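Packaging and Storage, handout 4
Marek Trnka

Read before the seminar. The reading list is on the course page as usual.

1. Thick sauces and why they stick

Ketchup, mayonnaise and most brown sauces are shear-thinning. At rest they behave almost like a soft solid; once pushed hard enough they flow, and the harder they are pushed the thinner they become. The push needed to get them moving is called the yield stress. Water has none.

In a glass bottle the only push comes from gravity and from the user's hand on the base. In a squeeze bottle the wall itself does the work. The wall has to bend under a light grip and spring back afterwards, drawing air in through the cap.

2. Choice of wall

Two things pull against each other. A thin wall squeezes easily but lets more oxygen through, and oxygen turns tomato sauce brown at the neck. A thicker wall keeps better but tires the hand. Makers often get round this with several layers, one of them a barrier. Layered bottles are harder to recycle, a point we return to in handout 6.

3. Shape and label

A label must sit where the wall bends least, or it creases. Colour also matters: a bottle the same colour as the sauce hides staining and the fill level.

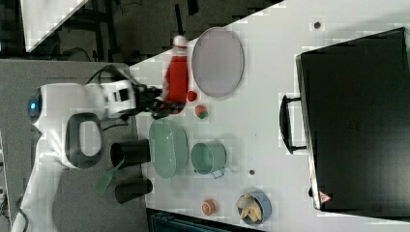
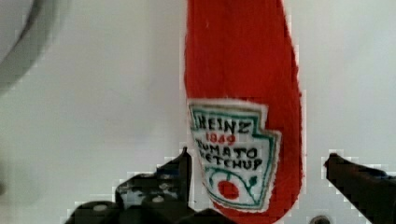

4. Case for the seminar

Vekora fills sauces for two customers, Pomton and Traler. Pomton wants a 200 ml bottle, cap down, for cafés. Traler wants the same sauce in glass. Storage is at 23 degrees in both cases.

Work out which pack will show browning first, and say what you have assumed about the cap. Then read the Lukáč notes on headspace and check whether your answer changes.

Written answers, one side of A4, by Fri 18 May. Leave them in the tray outside my office or send them by email. Groups of up to three are fine, but put every name on the sheet.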